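How to Do a Month-End Close for a Small Business

A month-end close is the routine of checking that everything that happened in the business during the month is in the books, in the right place, and in the right amount. Large companies have a department for it. In a small company it usually falls to the owner or a part-time bookkeeper, and it often gets skipped until tax season.

This guide covers a close for a business with one or two bank accounts, a credit card, a modest payroll and some customers who pay on invoice. The steps are written for accrual accounting. If you keep your books on a cash basis, you can skip steps 5 and 6, but the rest still applies.

What you need before you start

Bank and credit card statements for the month
Your list of unpaid customer invoices
Your list of unpaid bills
Payroll reports for every pay date in the month
Loan statements, if you have loans
Last month's closed balance sheet

Get all of it into one folder first. Name the folder with the year and the month number so that the folders sort in order. Most of the time lost in a close is spent hunting for a statement halfway through.

Step 1. Set a cutoff

Pick a date by which anything belonging to the old month has to be entered. Five business days after month end is workable for most small companies. After that date, late items go into the new month unless they are large.

Decide what "large" means and write it down. A company with 15 employees might use 1,000 dollars. A supplier bill for 126 dollars that shows up on day nine goes into the new month and you move on. A bill for 2,000 dollars gets entered in the old month even though it is late.

Use the same threshold every month. If it moves around, your months can't be compared with each other.

Step 2. Enter everything that is sitting around

Go through the email inbox, the mail tray, the glove compartment of the van and wherever else receipts collect. Enter supplier bills using the date on the bill, not the date you opened it. Send any customer invoices for work finished during the month.

If you take deposits before the work is done, check that those deposits are booked as a liability. A deposit becomes income when you deliver.

Step 3. Reconcile the bank accounts

Start with the opening balance on the statement. It should match the closing balance you reconciled last month. If it doesn't, somebody changed or deleted an old transaction, and you need to find that before going any further.

Then match each line on the statement to a line in the books. What is left over falls into a few groups:

Items in the books but not on the statement. These are usually checks that haven't cleared or deposits made on the last day. Leave them alone if they are recent. A check that has been outstanding for more than three months deserves a phone call to the payee.

Items on the statement but not in the books. Bank fees, interest, automatic payments and card processor charges are the common ones. Enter them.

Items that appear in both but with different amounts. Look for swapped digits first. If the difference divides evenly by nine, swapped digits are likely.

Don't use an adjusting entry to force the account to balance. Most bookkeeping programs offer a button for it, and a small unexplained difference can be two large errors that nearly cancel out.

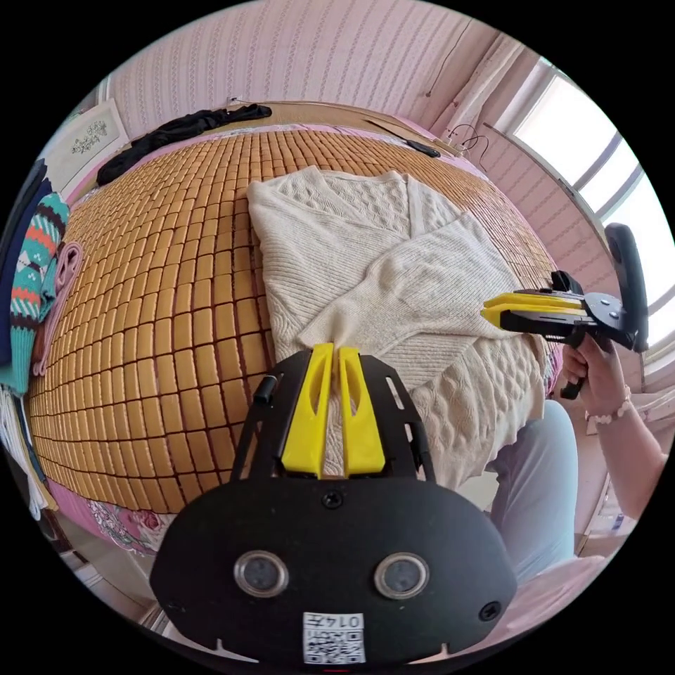 Do the same for the credit card. The statement period on a card often ends mid-month, so you may need to download the transactions through the last day of the month and work from those. Enter each charge on the date it was made and treat the payment to the card company as a transfer. Booking the payment as an expense counts the same spending twice, and it is one of the most common mistakes in small company books.

Step 4. Review who owes you and whom you owe

Run the receivables aging report. The total at the bottom must agree with the accounts receivable line on the balance sheet. Then read down the list of customers.

Negative balances usually mean a payment was recorded without being applied to an invoice. Apply it. Invoices more than 60 days old need either a collection call or a decision that they won't be paid. Writing off a bad invoice is unpleasant but leaving it in place overstates both your assets and your past income.

Run the payables aging report and check it the same way. Look for the same bill entered twice, once from a PDF and once from the paper copy. Sorting by amount makes duplicates easy to see.

Step 5. Book the accruals

An accrual records a cost that belongs to the month even though the bill hasn't come yet. Electricity is a typical one. Wages are usually the biggest. If the pay period runs past the end of the month, the days that fall in the old month belong there.

To work out accrued wages, take the gross payroll for the period, divide it by the number of working days in the period, and multiply by the number of those days that fall before month end. Add the employer's share of payroll taxes. Book it as an expense with the other side going to accrued wages, and reverse the whole entry on the first day of the new month.

Always set up the reversal at the same time as the entry. Many programs have a checkbox for this.

Step 6. Prepaid costs and depreciation

Insurance paid for a full year is an asset on the day you pay it and turns into expense a month at a time. Keep a short schedule with one row per prepaid item: what it is, what you paid, the first month, the last month, and the amount to expense each month. The remaining total should agree with the prepaid line on the balance sheet.

Depreciation works much the same way. Your tax preparer can give you an annual figure for each asset. Divide by 12 and post it monthly. The tax figures may change at year end, and one correcting entry then takes care of it.

Loans belong in this step too. Each payment is part interest and part principal. Only the interest is an expense. Compare the loan balance in the books with the lender's statement and fix any difference now, while it is small.

Step 7. Check payroll and sales tax

Wages in the books should match the payroll reports for the month, adjusted for the accrual in step 5. Payroll taxes withheld but not yet paid should match what you still owe the agencies.

For sales tax, compare the liability account with the sales tax report. If they differ, somebody probably posted a payment to the expense account or keyed an invoice with the wrong tax code.

Step 8. Read the statements

Print the profit and loss statement with the last three months side by side, and the balance sheet with last month next to it. Then read every line.

A worked example may help. Ponum is a small company that fits out shop interiors. In its August close, equipment rental came in at nothing, after three months of steady charges. The rental bill had been entered, but under repairs. Repairs was up by the same amount. It took two minutes to fix, and it would not have shown up in any of the reconciliations, because the total was right and only the account was wrong.

Things to look for:

A monthly cost that is missing or appears twice
Any balance in a suspense or "ask my accountant" account
Negative amounts where you don't expect them
Gross margin that moved by more than a few points with no change in prices or the kind of work
An owner's personal purchase sitting in office supplies

If a line moved and you can't say why, click into it. If you can say why, write a one-line note and keep it with the reports. The notes are worth having in January.

Step 9. Lock the period

Once you are satisfied, set a closing date in your software with a password. This keeps anyone from changing the old month by accident. If a correction turns up later, enter it in the current month unless it is large enough to matter for a tax filing or a lender.

Save PDF copies of the balance sheet, profit and loss, both aging reports and all the reconciliations in the month's folder.

A schedule that works

Day 1: Gather statements, send final invoices
Day 2: Enter bills and receipts
Day 3: Reconcile bank and card
Day 4: Aging reports, payroll, sales tax
Day 5: Accruals, prepaid items, loans
Day 6: Review, lock, save

Expect the first close to take two or three times as long as the ones after it. Most of that is cleaning up old items, and you only have to do it once.

If you are several months behind, begin with the oldest open month and work forward - the opening balances depend on it. Bank reconciliations can be done for all the missed months in one sitting. Leave the accruals out of the catch-up months and start booking them with the first month you close on time.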